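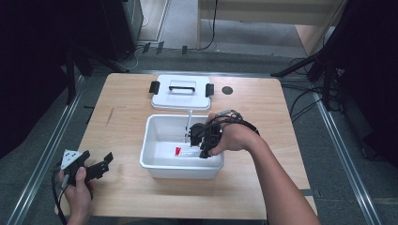 How many demos do you need before a bin picking policy is worth training?
We start at 200 per task and look at the results before recording more.

clotar_user
Is that 200 good ones or 200 total? We have 579 in Komuvine for one task and I'd keep maybe half.

Hường Trình
Good ones. I throw out anything with a dropped frame or a regrasp. September's set lost over 200 that way.

custier2
Disagree on regrasps. If every example is a clean first try, the policy has no idea what to do after a miss. We tag them and leave them in.

Hường Trình
We tried that on 2 tasks and it started missing on purpose. Tag them, sure, but train without them first.

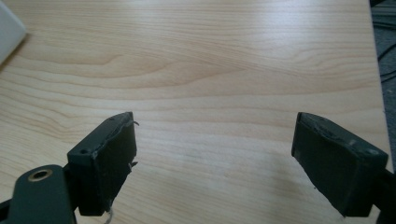

custier2
Pad wear matters more to me than the regrasp question. Fresh pads and old pads grip differently, and if you swap them halfway through you have two datasets. With the rims scuffed and fraying like these, I'd finish the task on the same pair and write the change in the log before the next one. Trim the loose thread though, it will end up in the wrist view.

clotar_user
We swap after 3 sessions no matter what. Mixed wear is fine if there's enough of it.

custier2
Not with 200 demos it isn't.

Hường Trình
Does Komuvine have a field for pad changes? I've been putting it in the notes.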